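Residency Diary, Dernadholm Municipal Archive
Saturday, September 9, 2023
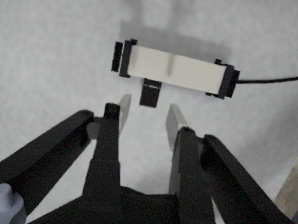
What becomes of a town's paper records when the building that holds them has to close?
They are moved in stages to a temporary store, in an order fixed beforehand, and the public may still request them during the move, though with a longer wait.

The question was put to the Archive at the open meeting in July, and the answer given then remains the position of this office. I record it again because the first full week of the transfer has now ended and the diary should show how matters stand.

The reading room on Berge Street closed to visitors at noon on Monday. The notice had been on the door since the middle of summer, and it had also been sent to every registered reader. Two readers nevertheless arrived on Tuesday, one of them having traveled from Sena by the early bus. The duty desk allowed the reader from Sena to consult the parish map at the side table, the map being still in the building. I approved this after the fact. It should not be taken as a general arrangement.

Packing began with the rate books. The series runs to 400 volumes, and the older ones are bound in boards that have warped from decades on a damp north wall. The agreed method is to wrap each volume in unbleached tissue, tie it with cotton tape and lay it flat. By Wednesday afternoon it was plain that the cartons supplied under the Kalero contract were too shallow for the volumes of the widest format. The lids would close only under pressure. Packing of those volumes was halted, and deeper cartons were requested the same day. Kalero has undertaken to deliver them before the end of the coming week. The remainder of the series went forward without difficulty.

The court registers gave more concern. Of those inspected, 11 show active mold along the spine and lower edge. These have been set apart in the former bindery with the door sealed, and will not travel with the rest. The conservator's written advice is that they be dried slowly and cleaned under extraction. The cost was not foreseen in the spring budget, and a supplementary paper will be required. I began a draft on Thursday evening and was not satisfied with it.

A matter of cataloging arose on the same day. The finding aid for the harbor papers lists 79 bundles. The shelf list, compiled later and in a different hand, gives the same total but divides the bundles by wharf, so that several numbers appear twice and others are missing. Both lists will be copied and kept in the transfer file. I have directed that the numbers of the finding aid be used on the cartons, with the shelf list number in pencil beneath. The clerks prefer the reverse. Their reasons are sound, but readers have cited the finding aid in print for over 90 years and those citations ought to go on working.

Weather was dry until Friday. Rain then came in from the west shortly after the second van had been loaded, and the third load was held back under cover. Nothing was exposed. The humidity in the temporary store at Berge Mill was somewhat high on Friday evening, and the dehumidifier was moved nearer to the loading door. A further reading will be taken on my next visit.

I walked through the upper gallery this morning. The shelves on the east side have been cleared and washed down, and one can now read the old painted class marks on the uprights, which most of the present staff had never seen. They follow the arrangement used before the town and the outer parish were joined. I have asked that they be photographed before the contractor removes the uprights, and that the photographs be entered under building records - not under local history, where such things have tended to be lost.

Matters carried forward: the deeper cartons; the supplementary paper; a reply to the school at Sena, which wishes to bring a class in the autumn and will have to be told that this cannot be done on Berge Street; the key to the map press, which has been mislaid; and the wording of the second public notice. The present draft says that service will be "substantially unaffected." I have struck this out. Requests will take longer, and the notice should say by how many days.

The office will open at the usual hour on Monday.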